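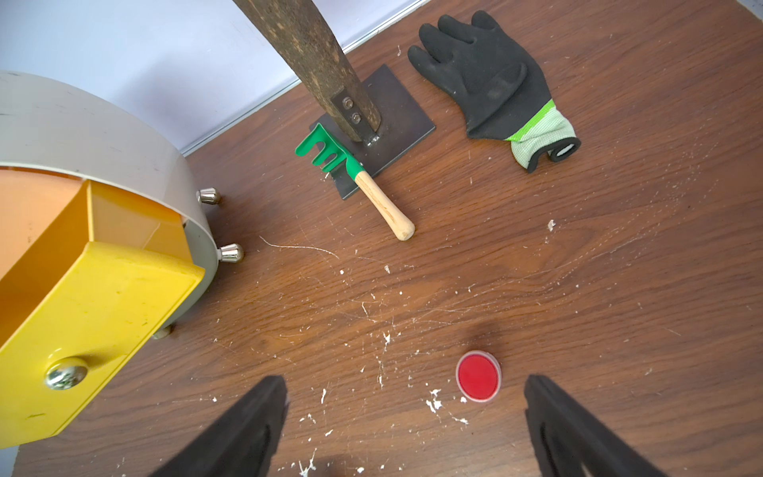
Garden and Shed > Tool Care > Cleaning hand tools and gloves

Cleaning garden tools before the growing season

This is a job for January, or for any dry afternoon before the ground is worth digging. It covers steel plates and blades, small rakes with painted heads, wooden handles and rubber-coated gloves. Allow an afternoon for a normal shed's worth of tools, plus a night for the oil to soak in.

What you need

A stiff brush and an old paint scraper
Wire wool, medium grade
Sandpaper, 80 and 120 grit
Boiled linseed oil
A light machine oil for the metal
Two spanners to fit the bolts on your tools
Cotton rags
A bucket of warm water and washing-up liquid

1. Clear a bench

Use a table you don't mind marking. Old paint splashes and scratches make no difference. Get everything out and lay it down with the heads flat, so you can see which handles are dry and which bolts want attention. Put small caps and lids in a jar straight away. They roll off and end up under the mower.

2. Knock off the dry soil

Scrape the big lumps off with the paint scraper, then brush. On a small hand rake, work the corner of the scraper between the tines from the back of the head. Painted heads should be brushed and washed only, as wire wool takes the paint off and the bare metal rusts by summer.

Flat steel plates, such as the head of a long-handled scraper or tamper, collect soil along the weld where the bracket joins. Go along the weld with the corner of the scraper and then with the brush.

3. Wash and dry

Wipe the metal with a rag wrung out in warm soapy water. Keep wooden handles out of the bucket. Dry each piece with a clean rag and leave it for an hour.

4. Take off the rust

Rub bare steel with wire wool and a few drops of machine oil. Light rust comes away in a few minutes. Deep pitting won't come out and doesn't matter on a tamper. Wipe off the grey sludge and finish with a thin coat of clean oil.

5. Check the bolts

On tools where the handle is bolted to a bracket, hold the head still and try to rock the handle. If it moves, tighten both bolts a little at a time, going from one to the other. Stop when the movement has gone. Overtightening crushes the wood, and a crushed handle will split along the grain later.

If a bolt is seized, put a drop of oil on the thread and leave it overnight. I had one on a Skoten tamper that needed 2 nights.

6. Sand and oil the handles

Weathered handles go grey and rough. Sand with the 80 grit along the grain, then the 120. You don't need to get back to bright wood, only to a surface that won't give you splinters. Wipe off the dust and rub in linseed oil with a rag. Wait twenty minutes, wipe off what hasn't soaked in and leave the handle until the next day. Very dry ones will take a second coat.

Lay oily rags out flat outdoors to dry before you throw them away. Screwed up in a bin they can catch fire.

7. Gloves

Put rubber-coated gloves on and wash them as if you were washing your hands. Rinse, pull them off by the fingertips and hang them from the cuff, away from the radiator. Throw them out once the coating has cracked across the palm.

8. Putting away

Hang long tools with the head up if the floor is concrete. Small ones can go in a box with a dry rag in the bottom. A 200 ml bottle of linseed oil did all of mine with a bit left over.

Miloslav Kováčik, 2023-03-19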